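5.3 Recording Wipe Demonstrations for the Contact Study

This section covers data capture for the Skirlow wiping policy. Complete the arm calibration in 5.2 first. The procedure assumes the table layout used at the Cillville lab.

1. Start the Baltow recorder and load the profile wipe_contact.

2. Set the episode length to 400 steps. Longer episodes are truncated when the dataset is built.

3. Place the sponge in the right gripper and close the fingers until the force reading is stable.

Caution: Keep hands clear of the table while the arm is enabled.

4. Move the left hand to its raised, open rest pose. It stays out of the wiping path for the whole episode.

5. Press Record. Lower the sponge to the surface and begin the stroke.

6. End the episode with the sponge lifted. Label it pass, partial or fail.

7. Repeat for 4 sponge start positions before changing the surface.

Note: The reference set contains 843 episodes. In the Antoniadis ablation, removing the wrist force channel lowered the pass rate by 27 points. Do not record with this channel disabled.
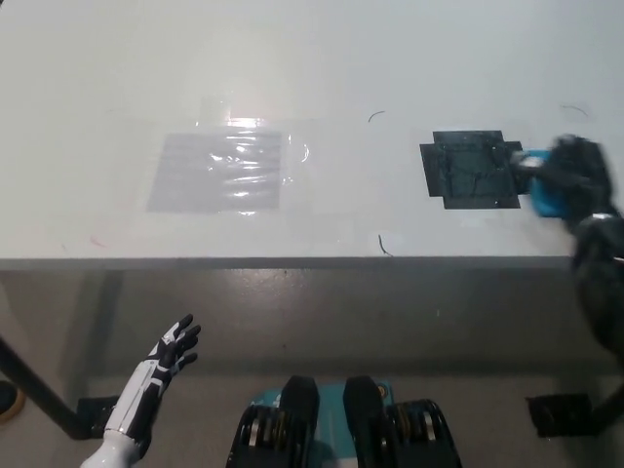 Can episodes with different sponge start positions go in the same training set?

Mixed start positions are expected, and the policy is trained on all of them together. Store the position index in the episode header so that results can be split by position during evaluation.

8. Run the checker on the session folder. Episodes with dropped force samples are moved to the rejected folder and must be recorded again.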